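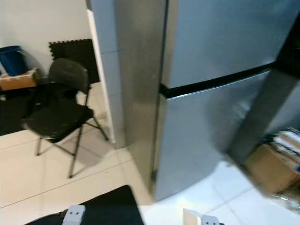 Chapter 3
Apprenticeships and the Training Levy

Most people learn a trade in one of two ways. They attend a vocational school full time, or they sign on with an employer and learn on the job. Many countries now mix the two. This chapter looks at how the mixed system is paid for and who decides what is taught.

We begin with the town of Allamberg, where 40 small firms share one training center. Each firm pays into a common fund according to its payroll. Trainees spend 3 days a week at work and the rest in class. Last year the fund paid for 1,170 course places, most of them in welding, refrigeration and electrical work.

The second case is Dunduvex, a maker of pumps that runs its own school. Its trainees are paid from the first day, but the certificate they earn is not always accepted by other employers. We return to this problem – known as portability – in the second half of the chapter.

Before you read on, review these terms from Chapter 2: journeyman, wage scale, entry requirement.

3.1 Who pays for training?

An employer who trains a worker takes a risk. The worker may leave for a rival firm, such as Lono or Moges in the case below, as soon as the training ends. A levy spreads that cost across all the firms in a trade.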